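Hat Care and Simple Blocking, Week 3
Caps: how they're built, how they lose their shape, how to get it back

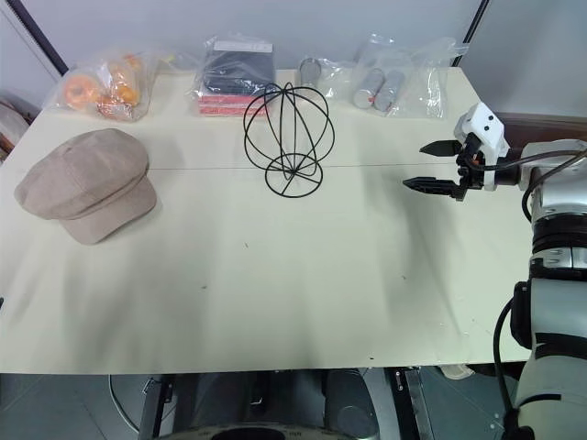
Newsboy-style cap and wire hat stand.

Last week we did brimmed felts, and a few of you asked when we'd get to something you wear on an ordinary Tuesday. So, caps! I love caps. They're forgiving, they're cheap to practice on, and most of what goes wrong with them goes wrong slowly enough that you can catch it.

These notes cover what I said in class plus the bits I ran out of time for. If you missed the session, read the part on brims twice before you put anything near water.

Flat cap or newsboy?

People mix these up all the time and I don't get too fussy about it, but it matters when you're mending. A flat cap has a low crown, usually cut from a couple of side pieces and a top, and it gets pulled forward over the brim. A newsboy has a rounder, fuller crown made from triangular panels (we call them gores) that meet at the middle of the top. There's often a covered button sitting over the meeting point. The button hides a spot where a lot of seam allowances pile up, and if yours has come off you'll see why somebody thought to put one there.

Eight gores is the classic number. You'll see six, and now and then you'll see more on something fancy. More gores means a rounder crown and a lot more seams to press, so think about that before you get ambitious with a pattern.

The parts, top to bottom

Crown: the whole upper part, all the gores together.
Gore: one panel.
Band: the strip that goes around your head. On some caps it shows on the outside, on others it's tucked up where you can't see it.
Sweatband: inside the band, touching your skin. Cotton, grosgrain or leather.
Brim: I say brim, some of you say bill or peak, and we all know what we mean.
Brim stiffener: the thing inside the brim that holds it out. This is the part to worry about.
Lining: optional, but it hides a multitude of sins.

The brim problem

Before you wash any cap, find out what's in the brim. Newer caps mostly have plastic, and plastic doesn't mind water. Older ones can have cardboard or buckram, and both of those go soft and lumpy when they're soaked. I ruined a perfectly nice gray herringbone this way when I was starting out — the brim dried with a wave in it like a potato chip, and I never got it flat again.

How to check: hold the brim near the edge and flex it very gently. Plastic springs back. Cardboard feels dead, and sometimes you'll hear it creak. Stop right there if you hear anything. You can also flick it with a fingernail, which gives a sharper sound with plastic. If you still can't tell, treat it as cardboard and spot clean only.

Spot cleaning

You need cool water, a drop of mild soap, two white cloths and some patience. White cloths, please, because a red dish towel will teach you a lesson you didn't want.

Brush the cap first, dry, with a soft brush, following the nap if it has one. Then dampen one cloth, work in a tiny bit of soap, and dab from the outside of the stain toward the middle. Don't scrub. Scrubbing raises the fibers, and you'll end up with a clean fuzzy patch that's more noticeable than the stain was. Rinse with the second cloth, just damp, and let it air dry.

Sweatbands get grimy in a way the outside doesn't. Same method, a bit more soap, and do it more often than you think you need to. For leather, skip the soap and water and use a leather cleaner, very lightly.

Light colors (beige, cream, stone, all those) show water rings. If you've got a light cap, feather the damp area out to the nearest seam so the edge of the wet patch lands where your eye doesn't look for it. This is my favorite trick in the whole course and it costs nothing.

Putting the shape back

Caps go flat because we sit on them, stuff them in bags and pile other things on top. Most soft fabric crowns come back with steam.

Set a kettle or a hand steamer going. Hold the cap by the band, crown toward you, and let steam into the inside for a few seconds at a time. Keep your fingers out of it! And keep the brim out of it too, if you have any doubt about the stiffener. Once the fabric relaxes, reach in with your free hand and push the gores out one by one from the center down. Then put it on a form and leave it alone until it's completely dry. Overnight is best. I know you'll want to peek.

On forms: you don't have to buy a wooden block for caps. An open wire stand is fine for drying and everyday resting, and air gets at the inside, so it dries faster. The one drawback is that thin wire can leave a faint line in damp wool. Lay a folded dishcloth over the top of the stand first and you're safe. A balloon in a mug works too (really), and so does a mixing bowl if it's close to your head size. Rolled towels are all right, but they hold damp.

If a seam has puckered, steaming alone won't do it. Slip a tailor's ham or a tightly rolled sock under the seam, lay a damp pressing cloth over it, and press down with the iron. Lift, move, press. Don't slide.

Storing them

Crown up, on something rounded, out of direct sun. That's the ideal. In real life I've got shelf space for a few and the rest live in a box, loosely filled with acid-free tissue. Don't pack tissue in hard or you'll stretch the band.

Wool needs moth protection. Cedar helps a bit, but checking helps more. Take everything out at the change of season, brush it, look inside the sweatband, put it back. Moths like places with a little sweat in them, so never store a cap dirty.

For next time

Bring one cap you wouldn't cry over. Thrift store finds are perfect, and the more squashed the better. Also bring a soft brush, two white cloths and a needle that you like using. I'll have steamers, pressing cloths and thread in the usual colors. Stendport folks, parking is on the side street again.

We'll take a sweatband out and put it back in, which sounds scarier than it is. The stitches are long and you'll have the old holes to follow. If yours turns out to be glued, come and find me before you pull — there's a way to ease it off with a warm iron, but I'd like to look at it with you first.

Homework, if you want it: go through whatever caps you have at home and do the brim test on each one. Write "plastic" or "card" on a scrap of paper and tuck it inside the sweatband. It takes a few minutes and future you will be so grateful the next time somebody spills coffee.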